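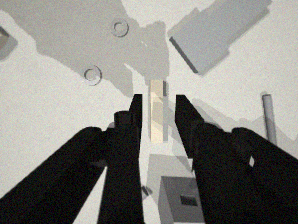 Section 4: Setting up your Giltum fryer for wings

Right, so you've got the thing out of the box and you've read the safety bits in Section 3 (please go back and read them if you haven't, hot oil is no joke). This section covers the first fill, the first heat and your first proper batch. I've run a Giltum twin-basket on my stall at the Orkport night market since July, and I've made most of the mistakes already.

Before you fill

1. Wash both baskets and the tank with warm soapy water, rinse twice, and dry everything with a clean tea towel. Get right into the corners.

2. Check that the drain valve is closed. The handle sits crossways when it's shut. I once poured in half a drum with it open and spent the evening on my knees with paper towel.

3. Put the fryer on a level bench, clear of the wall, with the cord running out the back and nowhere near your feet.

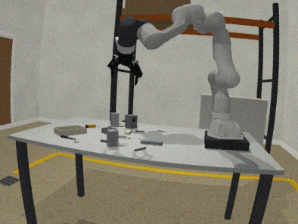

Bronwyn, Cullinane Wings

4. Pour in the oil until it sits between the two lines stamped inside the tank. I use canola. Peanut tastes lovely, but I got tired of explaining it to every second customer.

CAUTION: Never switch the element on with the oil below the lower line.

First heat

5. Turn the dial to the lowest mark and leave it there until the light goes out. A brand new tank can smell a bit like a hardware shop at this stage. Mine did, and it cleared by the second session.

6. Bring it up to your cooking temperature. The dial on my unit reads low, so I clip a thermometer to the side and go by that. Write the difference on a bit of masking tape and stick it near the knob!

Note: If the light never goes out, press the reset button underneath (it's small and red, and you'll need a pen to reach it). Switch off at the wall first.

Your first batch

7. Pat the wings dry. Then pat them again. Water in the tank spits something awful, and the skin won't crisp up either.

8. Load 2 layers per basket at most. I know it looks mean, and I know there's a queue, but a crammed basket drops the heat and you end up with grey, greasy wings.

9. Lower the basket slowly, give it a shake after the first minute, then leave it alone until the bubbling settles.

10. Lift, hang, drain, and test the thickest piece with a probe. Then into the bowl with the sauce while they're still crackling. I use Lurnaso hot sauce with plenty of butter, and a splash of vinegar if I'm feeling bold.

CAUTION: Keep the sauce bowl well away from the tank. A dribble of wet sauce in hot oil will boil up faster than you can step back.

Keeping count

11. Start an oil log from day one. I fried 1566 wings in my first month, and 667 of those were on one long weekend when I should have changed the oil halfway through (you could taste it by the end). Now I jot down every batch on a card taped inside the lid of my esky.

12. Let the oil cool completely before you strain it. Overnight is best if you can manage it.

For draining and the deep clean, go to Section 5.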